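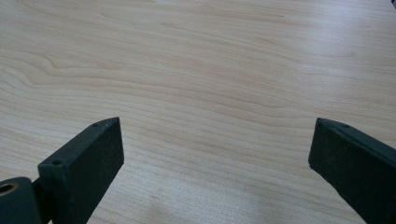 Rok Dimitriou failed the clerical grade exam the first time by 18 marks. He passed on the second attempt last February and now works in the records section of the district office in Vostau. We spoke to him on his lunch break about how he prepared.

He was working shifts at a packaging plant when he first applied. "I bought the thickest book in the shop," he says. "It had 1,001 solved questions in it and I did them in order, starting with page one. By the time the exam came I was still in number series. I hadn't opened the reasoning section."

For the second attempt he dropped the book and worked from old papers. He did one full paper every Sunday morning with a timer, then spent the next two evenings on the questions he had missed. He kept those in a school notebook, copied out by hand.

"The copying is slow, but I remember things that way. My sister uses an app and she did fine, so I wouldn't tell anybody they have to write it all down."

General awareness was his weak paper. He read one newspaper a day and stopped following the monthly summaries that his coaching center in Szewczyk handed out. They ran to over 500 items, he says, and he could not keep them straight. Appointments, awards and budget figures he learned from the paper as they came up. Sports he mostly left alone.

Was coaching worth the fee? He thinks about it for a while. "For math, yes. The teacher there showed me how to do percentages without writing anything. For English I could have stayed home."

On the day itself he answered 142 questions and left the rest blank, because wrong answers lost marks. The first time he had guessed at everything. "I think that's where most of the difference came from," he says. "I knew a bit more – not that much more."

The wait for results took longer than the preparation. He kept his job at the plant until the letter came, and he advises other candidates to do the same if they can. Document checking took another full day, and he had to go home for his original school certificate after bringing a copy.

He plans to sit the departmental exam for the next grade when he becomes eligible. He has already started a new notebook.

Posted 08/03/2024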